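リレーのバトンパスにおけるチェックマークの決め方について
フレムポート陸上クラブの練習を観察して

課題研究 最終報告書
提出日 2021年1月12日
指導 Emmett Schumacher 先生

はじめに

私は短距離の選手ではありません。高校のとき走り幅跳びを少しだけ練習して、大学に入ってからはクラブの記録係をしています。記録係の仕事をしていると、リレーの練習をいつも同じ場所から見ることになります。フレムポート陸上クラブ(以下、クラブと書きます)のリレーは、一人一人の走る速さから考えれば、もう少し良いタイムが出てもよいチームだと言われています。選手たちに理由を聞くと、たいてい「バトンが合わない」という答えが返ってきました。

しかし「合わない」という言葉の意味は、人によって少しずつ違いました。渡す選手は「次の走者が出るのが早すぎる」と言い、受ける選手は「前の走者が最後に遅くなる」と言います。同じ一回のバトンパスについて話しているのに、説明が反対になることもありました。私はこのことに興味を持ち、チェックマークの位置をどのように決めればこの違いを小さくできるかを、課題研究のテーマにしました。

研究の目的は2つです。一つは、クラブの選手が現在どのようにチェックマークを決めているかを記録することです。もう一つは、決め方を変えたときに、バトンパスの結果が変わるかどうかを調べることです。

用語について

陸上競技に詳しくない読者のために、この報告書で使う言葉を簡単に説明します。

チェックマークとは、受け手の選手が、自分の待つ位置より手前の走路に置く印のことです。渡し手の選手がこの印を通過した瞬間に、受け手は走り出します。印が遠すぎれば受け手は早く出ることになり、渡し手は追いつくことができません。近すぎれば受け手の出るのが遅くなり、十分な速さになる前に渡し手とぶつかりそうになります。

足長(そくちょう)とは、靴のかかととつま先を交互につけて歩いて距離を測る方法です。クラブでは「16足長」「17足長」のように言います。靴の大きさは人によって違うため、同じ17足長でも、実際の距離は選手ごとに異なります。

テイクオーバーゾーンは、バトンを渡してよい区間です。ここを出てから渡すとチームは失格になります。この報告書では短く「ゾーン」と書きます。

先行する資料

大学の図書館で、コーチのための教科書と、競技規則の解説書を読みました。教科書には、チェックマークは受け手の加速と渡し手の速さから計算できると書いてありました。計算の考え方は理解できましたが、選手が毎回同じように加速することを前提にしています。クラブの選手に見せたところ、「雨の日と向かい風の日はどうするのか」と質問され、私は答えることができませんでした。

そのため、計算によって正しい位置を求めることは、この研究の目的には入れませんでした。選手が自分で決めた位置から出発し、結果を見ながら少しずつ動かすという、より簡単な方法を調べることにしました。

観察の場所と方法

練習の観察は、ヴァン・デューセン競技場で行いました。クラブが普段から使っている競技場で、第三コーナーの外側に低いスタンドがあります。参加した選手は16人で、四人ずつのチームに分かれてもらいました。観察した練習は全部で6回です。前半の練習では、選手は今までどおりの方法でチェックマークを置きました。後半の練習では、後で説明する新しい決め方を使いました。
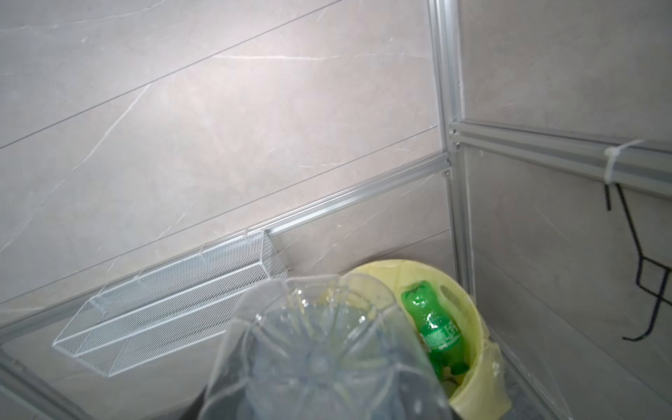
受け手が走り出した瞬間に渡し手がどこにいたかを、目だけで正しく読むことは、私が考えていたよりも難しいことでした。最初の練習で私はスタンドの端に座り、渡し手がチェックマークを踏んだと思ったときに手を上げました。ところが、走路のすぐ横に立っていた部員は、ほとんどの場合、私とは違うときに手を上げました。原因は見る角度です。写真の灰色の壁でも、タイルの長い列の目地は左下から右上へ斜めに傾いて見えますが、まっすぐ前に立って見れば傾きの印象は違うはずです。走路に引かれた線も同じで、スタンドの端から見ると、線と選手の足の関係が正しく分かりません。この失敗の後で、観察者は必ず印の真横に立つという規則を作りました。

時間の記録には Kudik という計測アプリを使いました。ボタンを押すと、そのときの時刻が表に一行ずつ残ります。画面が小さいので、手袋をしたままでは押し間違いが多く、寒い日には手袋の指先を切って使いました。距離を測るときは、部室にあった Leveline の巻尺を使いました。布の巻尺は強く引っぱると少し伸びるように感じたので、いつも同じ人が引くことにしました。

記録した項目は次のとおりです。

受け手が出たとき、渡し手がチェックマークの手前にいたか、上にいたか、過ぎていたか
バトンが渡った位置
渡し手が声を出した位置
選手が自分で感じた結果(「早い」「ちょうどよい」「遅い」)

最後の項目は、はじめは予定していませんでした。指導の Schumacher 先生に計画書を見せたとき、「選手の感じたことも書いてもらいなさい。数字と合わないときに役に立つ」と助言をもらい、追加しました。感想は、走った直後に、他の選手の答えが聞こえない場所で一人ずつ聞きました。

新しい決め方

今までの方法では、受け手が一人でチェックマークを決めていました。多くの選手は、前のシーズンに使った足長をそのまま使っていました。理由を聞くと、「前に大会でうまくいったから」という答えが多かったです。渡し手が変わっても、足長を変えない選手がいました。

新しい方法では、次の順番で決めることにしました。

一、渡し手と受け手が二人で走路に立ち、受け手の足長で印を置きます。
二、バトンを持たないで走り、受け手は印だけを見て出ます。
三、真横の観察者が、手前、上、過ぎのどれかを言います。
四、受け手の出るのが正しかったときだけ、距離について話し合います。正しくなかったときは、印を動かさないで、もう一度走ります。
五、動かす場合は、一度に一足長だけ動かします。
六、バトンを持って走り、同じことを確かめます。

この中で一番大切なのは四番だと私は考えています。今までの練習では、受け手の出るのが早かったために追いつけなかったときも、印の位置が悪いと考えて、すぐに印を近づけていました。次の一本で受け手が正しく出ると、今度は近すぎることになり、また印を遠くします。これを繰り返して、練習が終わるときには最初の位置に戻っている組もありました。
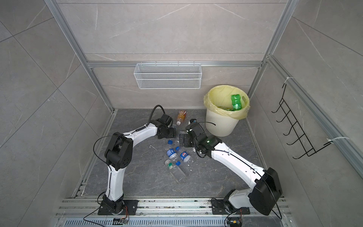 結果

観察した練習で、ゾーンの中の目標とした位置で渡すことができなかったバトンパスは、前半に17回、後半に6回ありました。前半と後半の本数は同じにしましたので、この数はそのまま比べることができます。

ただし、この差のすべてが新しい決め方によるものだと言うことはできません。後半の練習のころには選手が組み合わせに慣れていましたし、前半には風の強い日がありました。比較のために今までの方法を続けるチームを作ればよかったのですが、全員が新しい方法を試したいと希望したため、それはできませんでした。

選手の感想と観察の記録を並べると、別のことも分かりました。渡し手が「早い」と答えた場合でも、観察者の記録では、受け手は印の上で正しく出ていることがありました。このような場合の多くは、渡し手がゾーンに入る前から腕を前に伸ばしていました。腕を伸ばしたまま走ると速さが落ち、受け手が遠くに感じられるのだと思います。私はこれを選手に伝え、声を出してから腕を出すように頼みました。すぐに直った選手もいましたし、最後まで直らなかった選手もいました。

第一走者と第二走者の間のバトンパスは、他の区間よりも安定していました。第一走者は自分のスタートから渡すまでを一人で走るため、毎回の速さがあまり変わらないことが理由の一つだと考えられます。反対に、第三走者から第四走者への区間では、疲れによる影響が大きく見えました。練習の終わりのほうで足長を変えた組は、ほとんどがこの区間の組でした。

考察

チェックマークは、走路の上の一つの点です。しかし、選手にとっては、相手を信じる程度を表すものでもあるようです。ある受け手は、印を一足長遠くすることに強く反対しました。理由を聞くと、以前の大会で追いつかれないままゾーンを出て、失格になった経験があると話してくれました。この選手の足長を決めるときは、二番の手順を他の組より多く行い、本人が納得してから動かしました。
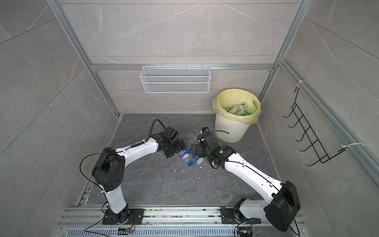

距離だけを問題にすれば、この回り道は必要なかったかもしれません。それでも、本人が納得しないまま印を動かしていたら、大会のときに元の位置に戻していただろうと、その選手自身が後で言いました。印の位置を決める作業には、二人で話し合う時間も含めて考えるべきだと思います。

もう一つの問題は、足長という単位です。前に書いたように、足長は靴の大きさによって違います。また、練習用の靴とスパイクでも違います。測ってみると、同じ選手でも、ゆっくり歩いて測ったときと急いで測ったときでは、印の位置がずれました。大会では準備の時間が短いので、急いで測ることになります。私は選手に、足長と一緒に、巻尺で測った距離もノートに書いておくことを勧めました。大会では巻尺が使えない場合もありますが、練習のときに自分の足長がどのくらい変わるかを知っていれば、間違いに気づきやすくなります。

観察者についても反省があります。真横に立つ規則を作った後でも、私と他の部員の判断が違うことはありました。渡し手の「通過」を、足が着いたときと考えるか、体が印の上に来たときと考えるかを、はじめに決めていなかったからです。途中から足が着いたときに統一しましたが、それより前の記録には、両方の考え方が混ざっています。結果の数字はバトンが渡った位置から出したものなので影響はありませんが、受け手の出方についての記録は、前半の分を参考として扱ってください。

残された課題

雨の日の記録がありません。観察の期間に雨が降った練習は一度だけで、そのときはリレーの練習が中止になりました。図書館の教科書を見せたときに選手から出た質問には、今もまだ答えることができません。

また、参加したのはすべて同じクラブの選手でした。他のクラブでは、受け手が上から手を出す方法と下から手を出す方法のどちらを使うかによって、結果が変わる可能性があります。クラブでは上から受ける方法だけを使っていますので、比べることができませんでした。

二月には室内の記録会がありますが、競技場の形が違うため、ここで決めた足長をそのまま使うことはできません。選手たちは、新しい順番だけを使って、最初から決め直すと言っています。私は記録係として参加しますので、そのときの結果もノートに残し、Schumacher 先生に渡す予定です。

謝辞

寒い中で何度も走ってくれたクラブの選手の皆さんと、真横に立って手を上げてくれた部員の皆さんに感謝します。Schumacher 先生には、計画書の段階から細かい意見をいただきました。日本語の表現を直してくれた同じ寮の友人にもお礼を言います。間違いが残っている場合は、すべて私の責任です。

付録 ノートの書き方

選手に配ったノートの形式を、最後に載せます。一組につき一ページを使い、上に渡し手と受け手の名前を書きます。その下に、日付、天気、風の向き、靴の種類、足長、巻尺の距離を書きます。走るたびに、観察者の判断と二人の感想を一行に書きます。印を動かしたときは、その行の左に丸をつけます。

感想の欄は、はじめは小さくしていましたが、文章で書きたいという選手が多かったので、後で広くしました。鉛筆で書くことを勧めます。ボールペンは寒い日にインクが出なくなることがありました。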